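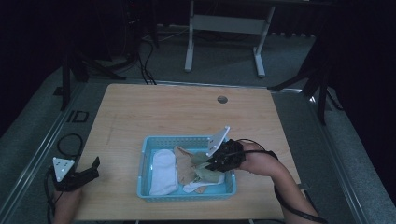
Aaliyah Lemieux wrote in after the October revision to say that the strap section had her going in circles, and that she would have been much happier if someone had told her to sort out the cable before closing the buckle. She was quite right, and the steps below now run in the order she suggested.

4. Wearing and checking the hand grippers

By now you should have both Plasach grippers built and their marker plates screwed down. Set aside an evening for this part if you can. It goes quickly once you have the knack, but the first time through there is a fair amount of fiddling, and it is much nicer when you don't have to pack up the bench halfway.

4.1 Clear a table you can reach across without leaning. Put a shallow basket near the front edge and drop a few socks into it. Socks are wonderful for this – they bunch, they fold, and they forgive a clumsy first squeeze.

4.2 Lay the cable along the outside of your forearm with your elbow bent, leaving a little slack at the wrist.

4.3 Close the strap over the cable. It should be snug, but you should still be able to slide a fingertip underneath.

Caution: If your fingers tingle, take the strap off and start again one notch looser.

4.4 Pick up the gripper and turn your wrist slowly both ways. The cable should follow without tugging. Repeat steps 4.2 to 4.4 for the other arm (a friend is a great help with the second buckle!).

4.5 Start the Jitico logger and wait for both plates to show up in the tracking window.

4.6 Reach into the basket, close the fingers gently on one sock, lift it 20 cm, and lay it back down. Do this 14 times with each hand, at whatever pace feels comfortable.

4.7 Open the log. A plate that was tracked for less than 80 percent of the run needs another look, so go back to section 3 and check its angle.

Note: Thin, slippery fabric asks for a lighter squeeze than a thick cotton sock. Practice on both before you change any settings.

Note: If you are building at the Grallstead workshop, the spare straps are in the drawer marked Ross, along with the short screwdriver that fits the plate screws. Please put the screwdriver back when you are done, as the other one is too long to get past the jaw.

Leave the logger running and go on to section 5, Saving your first session.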